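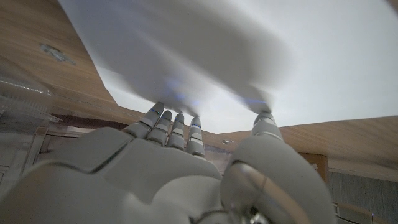 Jericho Ocampo

Sheet handling (robotics practice)

Sheet handling, in robotics, is the picking up, turning, moving and laying down of thin flexible items such as paper, film, wipes and cloth by a robot. The term also covers the body of shop rules and written good practice that has grown up around the task. It is a lively corner of automation, and a wonderfully stubborn one: a sheet bends as soon as it is touched, sticks to its neighbor, catches air when it moves and gives the fingers almost nothing to push against. Rules written for boxes and bottles carry over badly, so people who work with sheets have tended to write their own.

This article deals mainly with multi-fingered hands, where practice differs most from that for suction cups and clamps. For the handling of stiff panels, see Panel handling.

Background

Early sheet handling was done with suction, and much of it still is. Suction is fast and cheap, and for a flat stack of coated paper it is hard to beat. It does poorly with porous material, with sheets that have been folded, and with anything lying partly over the edge of a table. Hands with four fingers and an opposing thumb came into the field from research, and brought with them a very appealing idea: a sheet could be held at its edge, the way a person holds a letter, with most of its surface left untouched.

The best known written guidance for this style of work is the Redudia sheet notes, put together by Gorazd Janevski while he was setting up hand cells at Clostell. The first version ran to a few pages and was meant for his own shift. It was copied to a second site, Sakero, within the year, and the people there added so much on cameras and lighting that the July revision was almost a new document. It now has 54 clauses in 7 parts. It is guidance only, and a cell that follows it must still meet whatever machine safety law applies where it stands.

Terms

The notes use a small set of words in a fixed way, and most later writing has kept them.

Lead edge: the edge of the sheet nearest the fingers at the moment of contact.

Row: the fingers other than the thumb, taken together.

Opposer: the thumb, or whatever part does its job.

Float: any movement of the sheet that the hand did not command. Draft, static and the sheet's own springiness all produce float.

Settle: the wait between the end of an arm move and the next finger move.

Contact and grip

The heart of the notes is Part 2, on contact. Its main rule is that the row and the opposer should meet the sheet lightly and near an edge before any closing force is applied. In the hand shown at the head of this article, the fingertips are at the lower edge of a white sheet and the thumb tip touches its underside near the right lower corner. Wide spacing of this sort is generally welcomed, as a sheet held at points far apart has less room to swing.

Closing force is set by trial on the thinnest stock the cell will see. The usual method is lovely in its simplicity. A sheet is gripped at a low setting and a weighed clip is hung from the free edge; the setting goes up one step at a time until the clip stays put, and then one step more. The value is written on the cell card. It is not carried over to another cell, even one with the same model of hand, because fingertip pads wear at different rates and a worn pad can need a good deal more force.

Creasing counts as a failed grip under the notes, even when the sheet is delivered to the right place. This clause was fought over at Sakero, where the product was packing paper and a crease did no harm to anyone. Janevski kept it in. His argument was that a crease shows too much force at one finger, and that the same force on a later job might tear the stock or hurt the pad.

Speed and float

Sheets are light and broad, so they act like sails. Part 3 asks for two speed limits: one for the arm when the hand is empty and a lower one for when a sheet is held. The second limit is found by filming a carry from the side and looking for lift at the trailing edge. Where lift can be seen, the speed comes down.

Direction matters as much as speed. A sheet led edge-first through the air stays much calmer than one pushed flat-on, and a small turn of the wrist at the start of a move will often do more good than any amount of slowing. Operators who find this out for themselves tend to become evangelists for it! The notes give it a clause of its own, with a sketch.

Settle times are short for paper and longer for film, which holds a static charge. Pascual, a training cell design used by several schools, shows the settle as a pause on the operator's screen so that students can see it happening and do not take it for a fault.

Cameras and lighting

A camera carried close to the hand gives a close view of the fingertips at the price of losing much of the sheet. White stock makes matters harder. A bright sheet can fool automatic exposure into darkening everything else, and a moving one will blur in a long exposure. The revised notes therefore call for fixed exposure, set with the sheet in view, and for a test clip to be recorded at the start of each shift.

Blurred pictures are not to be thrown away. Part 5 is firm on this, and with good reason: a recording made up only of sharp, still moments tells a reviewer very little about how a cell behaves while it is moving. Blur is logged, and if it hides the contact points in more than 2 picks in a row, the lighting is looked at before work goes on.

Reflections get a short clause too. Glossy joints, clear plastic bins and coated paper all throw back light, and edge-finding software has been known to follow a reflection as if it were the lead edge. The suggested cure is to tilt the lamp first and change the software second.

The work surface

Plain, dull surfaces in a color unlike the stock are preferred. Wood is allowed, and is popular in training rooms, where it gives good contrast with white paper and is kind to fingertips that come down too low. Marks on the surface are to be noted on the cell card when they are too deep to clean off, so that a reviewer who meets one in a recording does not mistake it for a mark on the sheet.

Containers may stay within reach of the arm if they are part of the job or are listed as fixed items. The list is short by design. A gap between boards or between table and wall is treated as a hazard for sheets, which slide into gaps with real enthusiasm, and should be covered or kept out of the path.

People near the cell

A hand that holds paper looks gentle, and visitors lean in. The notes take a plain line: the weight of the item has no bearing on how close a person may stand, as the arm behind the hand is the same arm. Nobody reaches for a slipping sheet. It is allowed to fall, the cell is stopped, and the sheet is picked up with the arm at rest.

Paper cuts have their own line in the first aid section. So do fingertip pads, which must be changed with the hand powered down.

Inspection

Weekly checks are done on Friday at both of the original sites. Pads are wiped and looked at under a lamp, joint gaps are cleared of paper dust with a soft brush, and the clip test is repeated at the written force. Dust is the slow enemy in this work. It collects in the seams of finger shells and, left alone, will stiffen a joint enough to pull one finger out of step with the row.

Criticism

Some users find the notes too tied to paper. Cloth gets only a few clauses, and wet material is left out altogether. Others have asked for pass marks, such as a lowest acceptable share of clean picks, which the notes have never given. Janevski has said that he would sooner see a site publish its own figure along with its recordings. A part on cloth is being drafted at Sakero.

See also

Edge grasping
Fingertip pads
Panel handling
Static control in packing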